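Balard region allows antibiotic infusions at home from May

Patients with certain long infections will be able to finish their treatment outside the hospital, the regional health office decided on Tuesday.
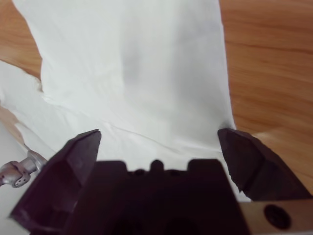
By Aliki Karras
Health desk, Liltden
Reading time: 2 min

The health office of the Balard region gave its permission on Tuesday for intravenous antibiotics to be given at home. The first patients should leave the hospital with the new treatment plan in May. Priority will go to people with bone and joint infections, who often must stay in bed on a ward for several weeks only to receive their daily dose.

The decision follows a study at Ilie Hospital, in which 1025 patients were enrolled. Of these, 978 completed the full treatment at home. The others went back to the ward or changed to tablets before the end. The hospital has promised to publish the complete results, including the reasons for each return, before the summer.

"We waited for this a long time," said Evanthia Gavalas, who led the study. "Many of our patients feel well enough to cook and to walk in the garden, but they were sleeping in a hospital bed for one bottle per day."

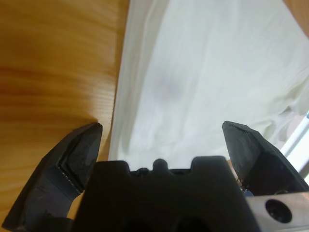
A nurse will visit every patient for the first two infusions and teach the patient, or a family member, how to connect the line. After this the nurse comes once a week to change the dressing and take blood. The office does not ask families to buy a special medical table. According to the instructions, a clean white cloth spread over a wooden tabletop, like the one in the photo, is accepted as a place to put down the unopened packages. Sterile items must stay in their own wrapping until the moment of use, and hands must be washed before anything is opened.

The medicine will be given with a small portable pump named Pomel, which the hospital lends to the patient without payment. It sounds an alarm if the line is blocked or if the battery is low. A telephone line with a nurse on duty will be open day and night.

Not all doctors are satisfied. Apostolos Tzavaras, a family doctor in the north of the region, said that the plan depends too much on the distance to the hospital. Of the 112 villages in the region, many are reached only by one mountain road. "If a patient has fever at three in the morning and there is snow, the telephone is not enough," he said. He would like to see a stock of replacement lines in each local clinic.
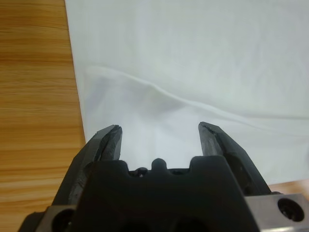

The health office answered that patients who live more than one hour from Ilie Hospital will be accepted only after a separate evaluation. Dong-geon Yeom, the pharmacist responsible for the program, said that local clinics could receive replacement lines in the autumn, if the budget permits it.

Children, pregnant women and people who live alone are not included for now. The permission is valid for one year, and the office can stop it earlier if there are too many infections of the line.

Patients who are on the ward now do not need to apply. Their doctor will speak to them if home treatment is possible in their case.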